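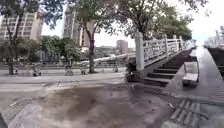
White railings, grey steps and a stone bench at the foot of the footbridge.

OVER AND BACK AGAIN

Footbridges get walked over, not looked at. Our writer spent a month looking at them

Start at the bottom. Everyone photographs a footbridge from the middle, or from the bank with the reflection in, and fair enough, that is where they look their best. But the bottom is where the work happens. The last step, the first post, the bit of ground that has to take every foot going up and every foot coming down.

I have spent most of July on and around the footbridges of Godthorpe. Nine of them, if you include the one behind the bus depot, and people there do include it, quite fiercely. I had a notebook, bad shoes and a deadline I have now missed twice. What follows is in no sensible order.

The steps first

White railing, grey steps. You see that pairing a lot and it works. The stone goes dark, the paint stays bright, your eye finds the handrail before your hand does. On a dull afternoon the railing does half the job of a street lamp.

What I hadn't noticed before, not in years of walking up and down these things, is the front edge of each step. Where it shows lighter than the tread you can read the whole flight at a glance. Where it doesn't you get that horrible half-second coming down, foot out, nothing there, then something there. I did this on the depot bridge with a coffee. The coffee is still on the depot bridge.

Stone or concrete? The argument goes on for ever. Stone costs more and is slippery when it has been polished by shoes. Concrete costs less and is slippery when it has been polished by shoes. The mason I talked to (wouldn't be named, has a tender in) reckoned the trick is in the finish, a rough one, redone every few years, and that no council has ever redone one when he told them to. He also said most steps are too shallow. "You get a rise made for a palace and people in a hurry for a train." I tried it afterwards with a tape measure and he had a point. Two strides are too many for one tread and one is not enough. You end up doing a sort of skip.

Going up is easy anyway. It's coming down that sorts out a good flight from a bad one, and coming down with shopping that sorts out the very good.

The posts

A thick square post at the bottom of a railing is a newel, same as on your stairs at home. It has a dull job, which is to hold still while everything behind it pulls. All that railing marching uphill wants to lean, and the newel says no.

It also gets touched more than any other part of the bridge. Sit near one for an hour. I did, 8 to 9 in the morning, with a bun. Children swing round it. Cyclists prop bikes against it while they decide whether to carry them or go the long way. Two people leaned on it to empty a stone out of a shoe. A man patted it, just patted it, on his way past, as you would a horse.

The painters at Weltero, the small firm that looks after most of the railings on the Godthorpe side, told me the newels need doing twice as often as anything else. Bags and buckles and rings, mostly. They carry a tin in the van and touch them up as they go by. White is a swine, they said. Everything shows. But they had a go at dark green on one bridge and had complaints inside a week, and one of the complaints came with a drawing.

Openwork panels are worse. Pretty things, all those gaps, the light comes through and you can see the water or the trees or whatever is on the other side. Now try getting a brush in there. A panel that takes ten minutes to walk past can take a morning to paint, and then it needs its back doing. The Weltero lot do them from the top down, small brush, radio on, and say they don't mind it so long as it isn't windy.

I asked how many panels on the longest bridge. Thirty-six a side. They didn't have to look it up.

The ground at the bottom

Paving is where I lost a week. Sorry to my editor.

Nobody goes to see paving. But stand at the foot of any flight of steps and look down for once. There'll be a patch that is darker than the rest, some stain or damp-looking spread with no proper edge to it, and then paler, smoother stuff further out. It's like a map. Once you start seeing these you can't walk normally any more.

Why there? I got a different answer from everybody. Water runs down steps, obviously, they're a very slow waterfall. Trees drip. Leaves sit and rot and leave their colour behind. Drinks get dropped, and dogs are dogs. A drainage engineer I rang about somthing else entirely told me that the ground at the foot of a bridge is often the lowest bit for a good way round and that the grate is often in the wrong place, by which he meant not very wrong. A hand's width will do it. Water doesn't care how near you got.

Grates, then. The ones with long parallel slats look smart, and they take a lot of rain fast, and they also take twigs, keys and the thin end of a walking stick. Wheels too if the bars run the wrong way to the traffic. Set them slanting across the path and a wheel should roll over. Godthorpe has both kinds. You can tell which is which by listening to the prams.

The grate people of the region are a foundry called Ververidis, forty years at it, a yard full of the things leaning on each other like toast. I bought nothing. I wanted to. They have a catalogue where every pattern gets a number, no names, and the woman in the office knew them all by the number and had favourites. Hers is 2000, which is plain bars, nothing fancy. "It does what it's there for," she said, and went back to the phone.

Where to sit

A bench at the foot of a bridge is a kindness, there's no other word. You have come over, you have got your breath to find. Or you haven't started yet and you're having a think about it.

Stone benches divide people. Cold, says one half. The other half says a stone bench is always there: it doesn't rot, it doesn't get a slat kicked out, you can put a wet umbrella on it and wipe the top with a sleeve. A plain slab on short supports will see off three or four wooden ones. No back, mind. I'm in the cold camp, but I have come round a bit. A backless bench can be sat on from either side, so you can face the steps and watch people arrive, or turn your back and look down the walkway, and on the same slab at the same moment you'll see one person doing each.

Low, too, is the other grumble. My knees agree.

Costuvent, who design benches and bollards and not much else, have been trying a slab with a slight slope on the top so rain runs off the back. You can't see the slope. You can feel it after twenty minutes, a sort of very slow sliding feeling, as if the bench would like you to move along now. They say they're working on it.

Plants that turn up

Some are planted. Some just come. Round the bottom of posts, where steps meet the ground, you get a soft low bushy tangle of things, and the gardeners I asked were split on whether to clear it or call it planting. It hides the join, which is never a nice join. It also keeps feet off the corner, so nobody stubs a toe on the newel in the dark.

Against: it holds wet up against paint, and you can't sweep under it. Weltero are against. Weltero would like all plants to be at least a brush's length from any railing, please.

And trees. A good big trunk near a bridge does something a designer couldn't draw, it cuts the long pale line of the span in two and makes you want to walk a bit further to see the rest. Every bridge I liked had one. The depot bridge has a lamp post, and it's trying its best.

The going over

I should say something about the middle. It's nice. There's air up there. People slow down without meaning to and put a hand on the rail, and have the sort of talk they wouldn't have on a pavement. I heard a whole house sale fall through on one span and a holiday get booked on the next.

But I kept going back down to the bottom with my bun. Best hour is the early one, before nine. Steps to yourself, more or less, and the light comes in low and picks out every edge and you can see which treads have gone and which slab rocks. Take flat shoes. Take somthing to sit on, if you are in the cold camp.

If you've only time for one in Godthorpe, do the long one with the thirty-six panels, start on the side with the trees, and go over and back, because the railing looks quite different coming the other way. The café at the far end shuts at 4. It says 5 on the door.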